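February 1, 2024

I keep the budget for our robot bench in a spreadsheet, and last night I finally went through it line by line to plan the rest of the year. People have asked what a setup like this costs to run. I won't publish the arm prices, as we got ours on a quote that has since expired, but the smaller stuff is worth writing down.

The project is called Rolo. The job is household clearing and sorting: dishes, papers, whatever ends up on a table. We bought both arms through Stomimo, and they were the easy part of the plan. They arrived when the quote said they would and they went on one invoice. Almost everything I got wrong was in the lines under them.

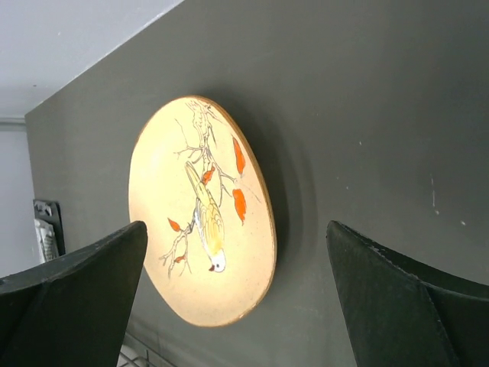
Props were my worst estimate. I put down $145 for the whole year and had spent it by the second month. I had been thinking of plain dishes, one set, easily replaced. Plain dishes are cheap, but a house is full of things that aren't plain, and we want those too. A decorative plate with a bird on a branch and orange-red leaves costs more than a dinner plate, and you can't walk into a store and buy a second one when it chips. I now price anything with a painted pattern as a one-off. The new props line is $514, and that includes packing material and a shelf to keep the spares on.

Thrift stores are still the best source. I go with a list and a cap of $4 per item for ordinary tableware – mugs, bowls, glasses. Anything over the cap has to wait until the next trip, and by then I usually don't want it.

## Cables and cable ties

I left these out of the first budget completely. An arm that moves all day needs slack in its cable, and the slack has to go somewhere. We ordered two lengths from Penry. The short one was too short at full reach, so it's in a drawer. The long one works, but it hangs low in some poses and can cross whatever is standing on the table. I want to try a better tie point before I spend money on a different length.

My advice for planning is to measure with the arm stretched all the way out, then add enough for a loop at the base. Order spare connectors in the same shipment. Ours came separately and we paid the freight twice.

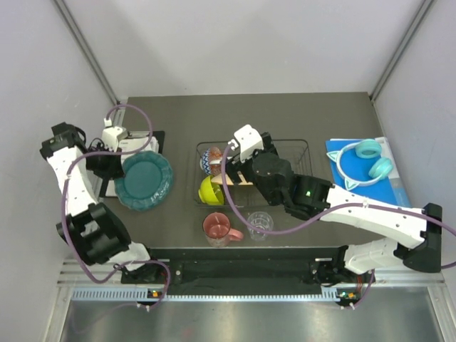

## What I'm buying next

- A second dish rack. One rack for two arms means there's always a wait when we reset.
- More clear glasses. They are hard to see and easy to break, so they go faster than anything else.
- A spare set of finger pads. Mirkow quoted $196 with shipping. I would like them on the shelf by August.
- Storage bins with lids, any brand.

I'm not buying a third arm. It comes up every time we talk about money, and there's no room for one at this table without rebuilding the base. If we ever get a second bench I'll look at it again.

The other change is that I now log purchases on the day I make them. Last year I did it from receipts at the end of each month, and I still have two I can't match to anything.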